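Grasp point rule for flat utensils, handheld collection – blade or handle?
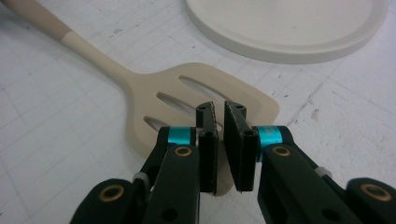 Pads closing over the blade of the slotted spatula, plate behind.

turkden_ops
We are rewriting section 6 of our handheld collection guide and the grasp point rule is open. The draft says: "For flat utensils, approach the handle. Grasps on the working end are rejected at review." I have an operator who goes for the blade, as in the picture. The task text only says "pick up the spatula." Do we reject these?

ruoxi.xiong
Reject. The working end has to stay free for whatever comes next. If the set mixes blade and handle grasps under one instruction, the label is ambiguous and the policy will average them.

gritier22
Disagree. "Pick up" places no condition on what comes next. If you want handle grasps, write "pick up the spatula by the handle" in the instruction. Review should not enforce something the operator was never given.

ruoxi.xiong
The operator was given the guide.

gritier22
And does the guide reach the training set? The instruction string does. We went through this on Plaltov in December. 2438 episodes, two annotators, and they split on exactly this point. The fix was a grasp_region field with values handle, working_end and other. We rejected nothing.

Anqi Liao
Separate issue. Slots are a poor place to put a pad. Contact area depends on where the slot falls, and on a thin blade lying flat you also need table clearance. Our rule is 14 mm minimum of solid material under each pad, checked before closing. It applies to blade and handle alike.

turkden_ops
Anqi, is that checked by eye?

Anqi Liao
By eye, with a printed gauge at the station for training new operators. Lei wanted it measured every time. We dropped that after one shift – too slow.

ruoxi.xiong
I can accept the field if the default stays handle and working_end needs a note. Without a default you will get whatever is nearest to the operator's hand.

gritier22
Default is fine. A mandatory note is not. You will get 400 notes reading "ok".

turkden_ops
Revised text for 6.2:
"Grasp the handle unless the instruction states otherwise. Working-end grasps are kept and tagged. Pads must close on solid material, not across a slot or edge."
Note optional for now. Clearance goes in 6.3.

ruoxi.xiong
Still prefer reject. Not blocking.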